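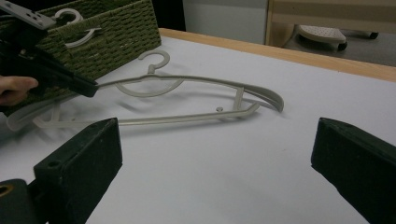 Figure 3.1 A hand-held gripper closed on the upper bar of a plastic hanger, with a second hanger in the basket behind it.

Chapter 3
Showing the Robot What You Mean

Picking up a clothes hanger is a job most people stopped thinking about in childhood. Writing down how to do it is another matter. Where on the bar should the fingers close? How hard? Does the hook lead or follow? A programmer who tries to answer such questions one at a time will still be at it in January, and the program will fail on the first hanger with a different hook.

Teaching by demonstration promises a way around this. A person does the job, a machine records what was done, and a learning program works out a rule that produces the same kind of motion. The promise is old, and it is usually made with more confidence than the results deserve. This chapter takes it seriously enough to ask what it costs.

There are three common ways to give a demonstration. In the first, a person takes hold of the robot's arm and moves it through the task. In the second, the person drives the robot from a distance with a joystick, a headset or a smaller copy of the arm. In the third, used in Figure 3.1, there is no arm at all: the person carries the gripper by its handle, and the arm comes in later, when the learned motion is played out.

Each method leaves something out. Guiding an arm by hand gives joint positions the robot can certainly reach, but the teacher's body gets in the way of the cameras. Remote control keeps the teacher out of view and takes away most of the sense of touch. A hand-held gripper is quick and feels natural — too natural, some would argue, for a human wrist turns in ways that many robot wrists cannot follow.

Consider a case we will return to in Section 3.4. Shuzhen Fu and Yuzhen Du collected 2637 demonstrations of household tasks for a project called Stimcombe, using 14 people and hand-held grippers. Their first report gave a success rate on hangers that looked excellent. When they moved the trials to a second room, with another table and other lights, the rate fell by half. Fu's own notes on the matter, dated 4 September 2025, are blunt: "We taught it our table."

It would be easy to read this as a call for more data, and that is how it was read at the time. The team added 50 demonstrations in the new room and the rate recovered there. Whether it would have held in a third room was not tested. Readers should get used to asking that question of every number in this chapter, ours included.

A further difficulty is the teacher. People differ in speed, they hesitate, and they correct small errors without noticing. Is a pause part of the skill or a moment of doubt? The recording does not say. A program that copies everything will copy the pauses too, and one that smooths them away may remove the very moment when the teacher was checking the grip.

Before you read on

Take a hanger and lay it flat on a table. Pick it up by the upper bar ten times, using only your thumb and one finger, and have a partner note where you took hold each time. Then trade places. Keep both sets of notes — you will need them for the exercise at the end of Section 3.2.

3.1 What a Demonstration Records

A demonstration is a list of measurements taken at regular moments. For a hand-held gripper, the list normally holds the position of the tool, the direction it faces, the opening between its fingers, and the camera's view. It does not hold the teacher's purpose, and the learner has to guess at that from the rest.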